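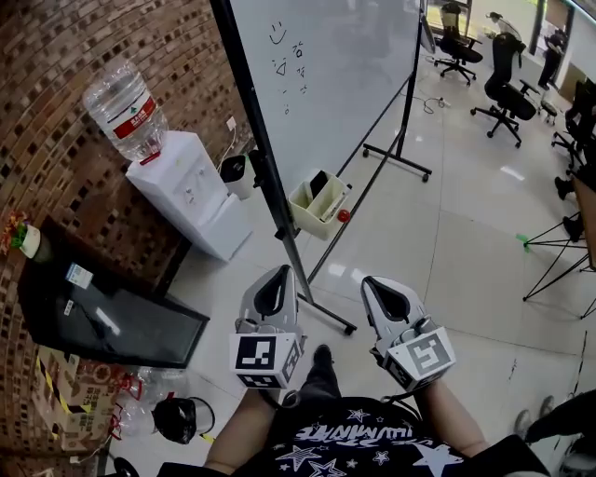 Gripper shifts at work, is it okay to ask for limits before we agree?

Posted in Jobs and Workplace, Zilville community help

I work for a small company in the Prurngate building that does returns for online stores. People send things back, we open the box, check the item, sort it, and either restock it or send it to salvage. There are two teams on the floor and I have been on the sorting side for a little over four years.

Since August a few of us have been taking turns with hand-held grippers. You hold one in each hand and do ordinary handling jobs with them, picking things up, putting them in bins, clearing a table, and it all gets recorded. The recordings go toward training the arms that are supposed to take over part of the sort line next year. The company supplying all this is called Kvam. Their person on site is pleasant and answers what we ask, but she can't answer anything about jobs because she doesn't work for our employer.

So far I have done 471 recordings. The team total on the sheet by the supervisor's desk was 1,184 when I last looked. We get our normal hourly rate for it. At first it was presented as optional and a break from the line. Now it's on the schedule like any other station, and last week we were handed a one-page form to sign that says we agree to "participate in data capture activities as assigned." It has nothing about how long a session can run, what happens to the recordings, or what our jobs are once the arms are in.

I don't mind the work itself. My wrists get sore by the end of a session and my thumbs are worse. The first hour is fine. What bothers me is that I'm slower and clumsier with the grippers than with my own hands, and my line numbers for the day still get averaged with everyone else's. The supervisor says that will be sorted out, but it hasn't been.

What I want to know is whether it is reasonable to ask for changes to the form before signing, and what I should ask for. I don't want to be the one who makes trouble over it. I also don't want to train my own replacement for the same pay and find out in spring there's no place for me. No union here.

Posted by sortline_b

Jeanine Van Wijk

Yes, it is reasonable, and it is much easier before you sign than after. I was a shift lead at a parts warehouse when we went through something close to this. Ours was called Drurnoletti, which was just the project name the managers gave it, and it started with the same kind of recording sessions. I'll tell you what we asked for and how it went.

Write it down and keep it short. One page, addressed to your supervisor and whoever handles HR. If two or three coworkers will put their names on it with yours, do that, because then it isn't one person making trouble. Depending on where you live, workers asking together about conditions may have legal protection even with no union, so look that up with your state labor office or call them.

Session length. Ask for a set maximum and a rotation back to regular work afterward. We got 2 hours at a stretch, with a break in the middle. Before that people were on it for whole mornings and two of them ended up seeing a doctor for their hands. Report the soreness now, in writing, even if it seems minor. If it gets worse you will want a record of when it started.

Rates. Time on the grippers should be taken out of your line numbers completely. This was the easiest thing to get. I think our manager simply hadn't thought about it, and payroll already had a code they could use. Ask for the past weeks to be corrected too.

Recordings. Ask what is captured besides your hands. Ours picked up voices for the first month and people didn't know. Also ask who keeps the recordings, whether they can be used to judge your performance, and whether you can have one thrown out if, say, you were talking about something private. Coworkers walking by in the background should be told as well, whether or not they are doing sessions.

Jobs. You probably won't get a guarantee. We didn't. What we did get was a sentence saying that people who took part would be offered training for the new positions before those were posted outside. It was worth having. When the arms went in, the sort line went down to fewer people per shift. Some of the others moved to clearing jams and handling whatever the arms couldn't pick up, and I moved to scheduling. A few people left who would rather have stayed. The jam work paid a bit more and was duller than sorting, with long waits and then everything at once. You may or may not like it, so ask to try it before you say yes.

Last thing, don't let them tell you the form is due today. Ask for a copy to take home. If they refuse that, it's time to call the labor office.

pk_nightdock

Just sign it. They are going to put the arms in with or without you and the people who helped set it up will be the ones they keep. That's how it went where I am. Sore hands go away after a few weeks, you're gripping too hard.

marlow77

I'd be careful with the answer above about sore hands. Mine didn't go away until I stopped. Looser grip does help some, and so does having the table at elbow height, but if it hurts every session you should tell them.

On the form, the words I would push on are "as assigned." That lets them put you there full time. I asked for it to say "up to 2 sessions per shift" and they changed it by hand, and both of us initialed the change. It took five minutes. Keep your own list of dates and hours too. Our sheet got replaced when a new supervisor came in and the old one was thrown out.

sortline_b

Thank you. Three of us are writing the page together. I asked for a copy of the form to take home and was given one without any fuss. They also said the line numbers will be fixed from now on, but they didn't say anything about the earlier weeks, so that is going in the letter. I have told the supervisor about my thumbs by email.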